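## Getting marks off a white wall and a white tabletop

White on white looks wonderful for the first 4 minutes. After that every speck announces itself, and you find yourself crouching in the kitchen with a damp cloth at odd hours. This is how I do ours at the Drollwood flat.

**You'll need**

- two soft cloths, one of them kept dry
- a bowl of warm water
- dish soap, 4 drops
- a melamine sponge, for when manners fail

**1. Dust first.** Run the dry cloth down the wall from the top. Skip this and you'll be painting with grey soup.

**2. Try plain water.** Dab the mark, wait a bit, dab again. Small dark specks often give up at this stage. Don't scrub in circles or you'll polish a shiny halo into the paint, and the halo is worse than the speck.
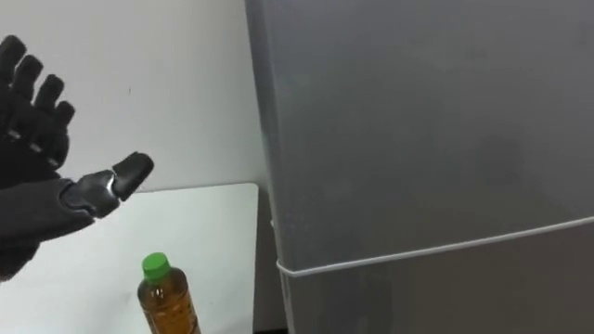

**3. Bring in the soap.** Stir it into the bowl, wring the cloth until it's barely damp and go over the spot lightly. Rinse with clean water. Sharon Rugemalira, who had the flat before me, swore by neat vinegar – there is a patch of colour missing in the hallway that she also swore was always there.

**4. Sponge, as a last resort.** Test it low down behind an appliance. It's a very fine abrasive, whatever the packet says about magic.

**5. Do the tabletop last.** Wipe from the back edge towards you and follow the rounded corners with a fold of the cloth. Dry it straight away or you'll get streaks.

If the mark is still there, it may be a nail hole. I once spent an evening cleaning one.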